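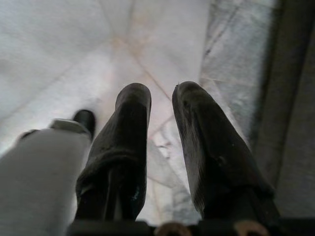 Two dark shapes against a pale ground.

Supper at Ristley

Coralie Ashby had walked 31 miles in two days, and she could smell onions! She came down the last hill into Ristley half running, her pack banging, and there was the inn with every window lit.

"You're the walker," said Beverley Donnelly at the door. "Sit, sit. The soup's nearly there."
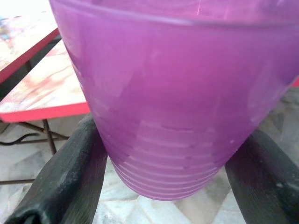

Coralie sat. Oh, the joy of a chair! Across the room old Juraj Doležal was telling the one about the Whitcombe flood again, and he had reached the part with the goat.

"It swam," he said. "Swam right up to the church!"

"Last August it climbed a tree," said Beverley.

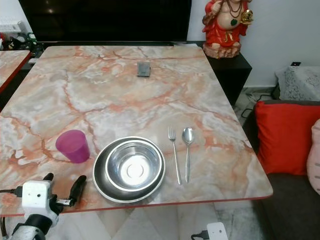
A bowl, a fork, a spoon and a pink cup on the marble.

The soup came, thick with barley, and Coralie ate two helpings and then a third (there was bread, too, and such bread). Juraj moved closer so she wouldn't miss the ending.

"And who owned this goat?" she asked.

He looked delighted. In all his years of telling it, he'd been waiting for that.

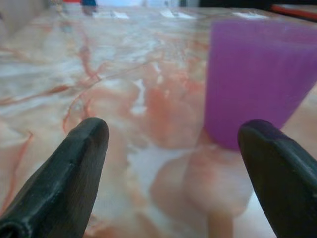 Salmon and cream, with red veins running across.

"My mother," he said, and started over from the beginning.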